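# Chapter 4: Collecting Demonstrations Without a Robot

The previous chapter assumed that demonstrations already existed and asked how to fit a policy to them. We now step back to where the data comes from. For most of the history of the field, a demonstration meant a person steering a robot arm through a task, either by pushing it by hand or by driving it from a second arm. Both methods give clean joint data. Both also tie the data to a lab, since the arm has to be bolted down and someone has to be trained to run it.

The method in this chapter removes the arm. The demonstrator holds the gripper and does the task directly, and the motion of the gripper is recovered afterward from the recordings. A policy trained on this data predicts gripper motion, and the robot's own controller works out the joints.

**4.1 The demonstrator's view**
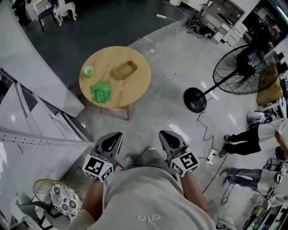
A two-handed task needs the position of each gripper and also the position of one gripper relative to the other. The second quantity matters more than students expect. Folding a cloth with both hands can tolerate a shift of the whole workspace, but it fails if the distance between the hands is wrong. A view from the head helps here when it takes in both tools together. The white cubes mounted below the jaws carry printed fiducial patterns, and a marker of known size gives a full pose from one camera. A cube is used in place of a flat tag so that turning the wrist hides one face and brings another toward the camera. The round table ahead, with its cup, cloth, and tray, appears in the same view, so the tools can be related to the objects as well as to each other.

Marker tracking has limits. A forearm can cover a cube, and glare can wash out a printed pattern. Mélanie Dhillon's rule, which we follow in the exercises, is to discard any stretch in which the relative pose has to be guessed during contact with an object. Gaps while the hands are moving through free space can be filled by interpolation.

**4.2 The gripper's view**

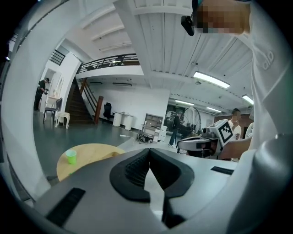

Wrist cameras are mounted for the moment of grasping, and for that purpose the fingers should always fall in the same part of the picture. The policy then learns what a good approach looks like relative to fixed landmarks. With a wide lens, the two black fingers meet in a V at the bottom center while most of the room stays in view above them. The stairs, the ceiling lights, and the railing of the mezzanine do nothing for the task, but they give a visual tracking system fixed features to hold on to. The people standing in the room are less useful, and features on anything that can move should be rejected before the camera path is estimated.

Dorothy Wainwright compared the two sources of pose in the Trondby trials, which we return to in Section 4.4. Markers did better for the relative pose of the hands. Visual tracking did better over longer paths, where the demonstrator turned away from the table. Her final pipeline used both, and it kept 1357 demonstrations after filtering.

**4.3 Notation**

We write the pose of the left gripper at time *t* as *L(t)* and the right as *R(t)*, both in the frame of the head camera. The relative pose is the inverse of *L(t)* multiplied by *R(t)*. Jaw opening is a single number per hand, scaled so that zero is closed and one is fully open.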